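Tiltdale Forums > Manipulation > Data collection and teleop

Thread: Trim the start of episodes or leave them alone?

strip_and_ball
Posted 2023-11-15

We're collecting two-handed tabletop demos for the Clakedley set and I need to settle something before we record the next batch. So far we have 3,434 episodes. The task is simple to say: left hand holds a strip of paper down on the table, right hand picks up a ball and puts it on the strip. Cameras are one at the head and one at each wrist.

The problem is the beginning of each episode. The recorder starts when the operator presses the pedal, and at that point the hands can be anywhere. A lot of the time they're still down below the table. So the first part of the wrist video has nothing to do with the task. It's wall, table edge, floor, and the hand itself.

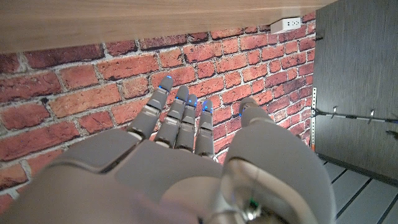 Right wrist camera, early part of an episode, hand still lower than the tabletop.

I've been asked to write a script that cuts everything before the first fingertip clears the table edge. One of our operators thinks this is a mistake and that the policy should learn to come up from wherever it starts. I can see both sides. What do other people do?

I can post the script when it's done if anyone wants it. It goes by joint angles only, no vision.

gravelpit
Reply

Trim them. We had the same thing on a smaller set and the policy learned to sit still. If a good part of your data is a hand doing nothing in front of a wall, then doing nothing is a very good guess whenever the camera sees a wall. Ours would stay parked until somebody nudged the arm.

Keep the raw files, obviously. Write the trimmed ones to a new folder.

okra
Reply

I would not trim at table height. You're mixing up two separate things, waiting and reaching. Waiting is bad data. Reaching up from below the table is real motion and you will want it the first time the robot starts somewhere odd, or backs off after a bad grasp and ends up low.

Cut the waiting by velocity. Keep the reach.

gravelpit
Reply

In principle yes. In practice the reach from below is where operators are sloppiest. They can't see the hand in the head camera until it comes over the edge, so they swing it up wide. Do you want to copy that?

okra
Reply

If it clips the table, throw out the episode. If it's only wide, I don't care. A wide path that arrives is fine.

strip_and_ball
Reply

Some of them do clip the table. We tag those "contact" and they're still in the count above, which I should have said. They haven't been looked at one by one.

flat_washer
Reply

Why are the hands below the table at all? Set a home pose above the work area and don't let the pedal start a recording until both arms are within some tolerance of it. We did this at Flarnstead and stopped having the conversation.

strip_and_ball
Reply

We have a home pose. The operators rest between takes and the arms follow them down. Making them hold their arms up while somebody resets the table got a lot of complaints, and I agree with the complaints. It's tiring after an hour.

A gated pedal would work if the arms went home on their own and the operator then matched them. Our teleop software doesn't do that yet. It's been on the list since May.

flat_washer
Reply

Then put a clutch in. Operator lets go of the pedal, arms stop following. It doesn't have to be fancy. It's a far smaller job than cleaning the episodes afterward.

marrowfat
Reply

Question about the rest of the setup, since the trim may not be your biggest problem. What does the head camera see, and how are you varying where the objects go? I ask because every paper-handling set I've been given had the paper in the same spot each time.

strip_and_ball
Reply

There's a rectangle on the table in thin gray tape. Everything has to start inside it. The paper runs from the back toward the front and the resetter moves it side to side between episodes. The ball goes anywhere the right hand can get to. 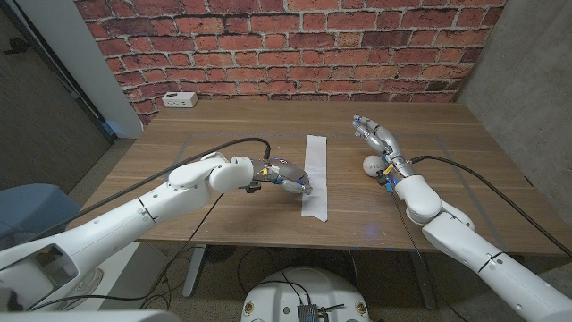

The rule for the paper is that it gets replaced when it tears or when it won't lie flat enough for the fingertips to hold it. A few creases are allowed. I don't want a perfectly smooth strip every time, and a new one curls anyway.

For the ball, we tell the resetter to turn it so the logo isn't always facing the same way. That one gets forgotten. I've gone through 600 episodes so far checking start positions and the ball is on the right side of the paper in nearly all of them, which makes sense as it's the right hand's job, but it means the policy has never had to look for it.

marrowfat
Reply

That would worry me more than the trimming. If the ball is always on the right, you can probably get a decent success rate with the head camera covered. Have you tried it?

strip_and_ball
Reply

Not with the camera covered. We did move the ball to the left of the strip at test time and the right hand went to the usual side and closed on nothing. I put it down to reach limits, but it can reach there when a person is driving.

marrowfat
Reply

Then that's your answer. Before you write any trimming script, record a batch with the ball on the left, with either hand allowed to pick it up. And print a list of positions for the resetter. People asked to place things at random put them in the same few places.

okra
Reply

Agree with the printed list. Disagree about letting either hand pick it up. Now you have two ways of doing the same thing from the same starting picture, and a simple policy will average them and go up the middle. Choose one rule, such as nearest hand picks, other hand holds, and write it down where the operators can see it.

gravelpit
Reply

It depends on the policy. Some of the newer ones cope fine with two ways of doing it. But I'd still write the rule down, if only so that the operators stop arguing.

Also, the tape. Is it going to be there when you deploy?

strip_and_ball
Reply

No. The Tuhiwai people will be running it on their own table, different surface, no tape. I had been thinking of it as harmless.

gravelpit
Reply

The lines are parallel to the table edges, they're in the head view in every episode, and they tell the policy where the work area is. I wouldn't call that harmless. Take it up for some of the batches. Use small dots at the corners if the resetter needs a guide.

flat_washer
Reply

I think this is overstated. Thin gray tape on a brown table is not a strong cue next to the brick wall behind it, and the wall is in every episode too. If you're worried about the background then the tape is the least of it. Hang a sheet. Move the table. We rolled ours to a different corner for each batch and it did more for us than any change to the table itself.

marrowfat
Reply

The table doesn't look like it wants to roll anywhere, with cables on the floor like that. A sheet is easier.

strip_and_ball
Reply

Correct, moving the table means unplugging everything and calibrating the head camera again. A sheet we can do.

What I'm planning, going by this thread:

1. Next batch is 400 episodes with the ball on the left, nearest hand picks. Positions from a printed list.
2. Tape stays for half of them and comes up for the other half. Sheet over the bricks on alternate days.
3. Trim by velocity, the way okra said. Anything before the first real movement goes. The reach from below stays unless it's tagged contact.
4. Ask for the clutch again.

I still haven't decided about the contact episodes. My inclination is to drop them all.

okra
Reply

Look at a few before you drop them. There's a difference between brushing the underside of the table and catching the edge and getting stuck. If the operator backed the hand out and went on to finish the task, that's a recovery, and recoveries are the hardest thing to collect on purpose.

gravelpit
Reply

Or you end up with a robot that hits the table first and then recovers. I've seen that one too. Drop them, or cut them so they start after the contact.

okra
Reply

Starting after the contact is what I would do, yes. Keep the backing out, lose the hit.

strip_and_ball
Reply

That needs somebody to mark the moment by hand. There's no force reading at the wrist that I trust, and the finger sensors don't pick up a knock on the back of the hand. I'll try it on a few and see how long each one takes.

wire_nut
Reply

Reading this because we're about to start something similar. How many operators do you have, and do you keep track of who recorded what?

strip_and_ball
Reply

4 operators. Yes, there's an ID in each episode header. You want this. One of ours holds the paper with the fingertips and another used to lay the whole hand flat on it, and without the ID we would have been a long time working out why there seemed to be two different tasks in the set. They all use fingertips now. The flat-hand episodes are in a separate folder.

wire_nut
Reply

Thanks. Does the resetter get an ID as well?

strip_and_ball
Reply

No, and it should. Adding that to the list.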